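4. Evaluation of the Soltix Bin-Picking Kit

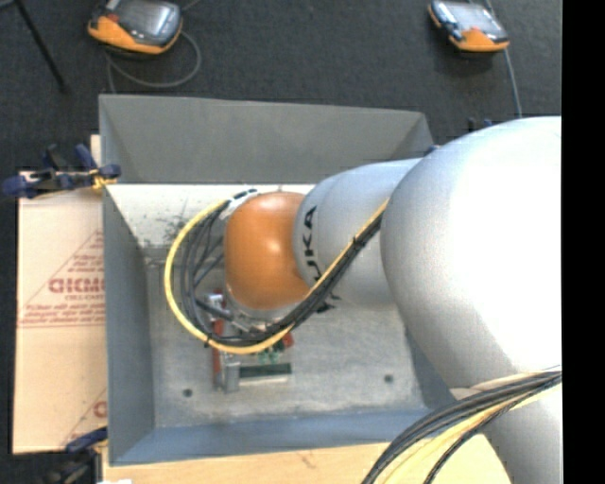

Figure 3. KUKA arm with its gripper lowered into the gray metal bin during the small-assembly trials. The bin is held at the table with clamps.

The Soltix kit is sold as a bolt-on bin-picking package: a gripper, a set of finger pads, a license for the planning software, and a quick-start guide of 80 pages. The supplier's sales sheet promises that a competent user can go from unopened box to first successful pick in one afternoon. We had three competent users and it took us until the second week of January, having started in the first. Most of the delay came from a missing adapter plate, which Soltix replaced free of charge and then, some days later, replaced again.

We chose the kit over the Clisside package reviewed in Section 3 for two reasons. It costs less, and its software accepts waypoints taught by hand at the pendant, so it can be tested without first buying into the vendor's camera. The camera is listed as optional. The chapter of the guide on picking without it is one page long.

4.1 Setup

The bin was an open metal tray with sloping sides, clamped so that it would stay put when the gripper met a wall. The guide recommends a "dedicated rigid fixture" for this purpose and gives a part number. We used bench clamps from the drawer, and no trial was lost to a shifting bin. The worn metal floor of the tray was left as it was, scuffs included, on the grounds that a customer's bin would look worse.

Cable routing deserves more attention than the single diagram it receives. As Figure 3 shows, the yellow cable and the black bundle beside it swing out in a wide loop around the orange wrist joint before running back along the arm. The loop has to be generous enough for the wrist to turn and small enough to clear the rim of the bin, and these two requirements do not leave much room for taste. We retied the bundle 7 times before settling on a route. Soltix supplies cable ties, though fewer than that.

4.2 Procedure

Each trial began with one small electronic assembly placed on the floor of the bin by hand. Electronic parts of this kind are an awkward choice for the kit, with thin board edges, a hard block at one end, and very little that a pair of flat fingers would call a surface. The sales sheet shows the gripper lifting a plain cube.

A trial was scored as a success if the part was lifted clear of the rim and held for five seconds. Parts that came up and then went down again were scored as failures, a point on which the kit's own logging software disagrees. It records a pick as complete when the fingers close, whatever they have closed on. All results below use our scoring.

We ran 700 trials in total, with the operator at the pendant throughout. The finger pads were changed once, at the halfway mark, as the maintenance table asks.

4.3 Results

Of the 700 trials, 390 were successful. The software's log for the same session reports a considerably happier afternoon.

Failures fell mainly into two groups. In the first, the part lay close to a side wall and the wrist could not tilt far enough without the housing approaching the rim, at which point the planner stopped and asked for help. It asked politely, in a dialog box that must be dismissed twice. In the second, the fingers closed on the board edge and the part rotated out during the lift. Swapping to the softer pads from the Kassa accessory range reduced this second kind of failure in a short follow-up run, but those pads are not part of the product under review and we leave them out of the totals.

Parts near the middle of the bin gave little trouble. A user whose parts always land in the middle of the bin will be very pleased with the Soltix kit, and may wish to ask what the bin is for.

4.4 Support

Questions were sent to the Watonbridge service desk by email. Replies were prompt and courteous, and the first reply in every case was a link to the quick-start guide. The rim-clearance fault was acknowledged, and a planner update dated June 2025 is said to address it. We have installed the update but have not repeated the trials. It has removed one of the two dialog boxes.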